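Égouttoir Estgate, 129 euros quand même

J'ai hésité longtemps. À ce prix-là, la fiche produit parle de « séchage optimisé », formule qui m'a toujours paru suspecte : une assiette sèche toute seule. Après 13 semaines dans ma cuisine, le bac récupérateur se vide mal et le calcaire s'installe dans les angles. Le porte-couverts, lui, bascule dès qu'on y met une louche. Mon vieux Rerard faisait aussi bien – et il tenait moins de place.

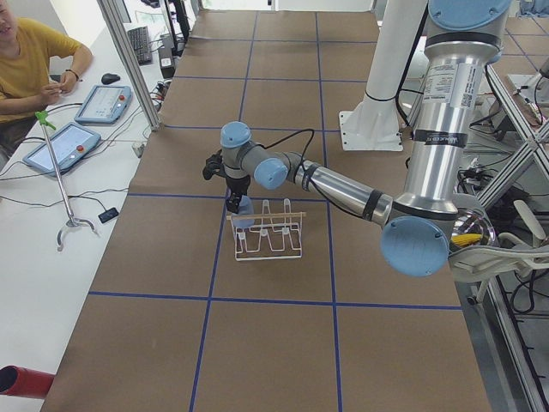
Reste la question des fentes. Les assiettes creuses passent de justesse, les bols se couchent. Le vendeur m'a promis des pieds de rechange, je les attends depuis décembre. Deux étoiles sur 5, et encore, pour la peinture qui n'a pas bougé.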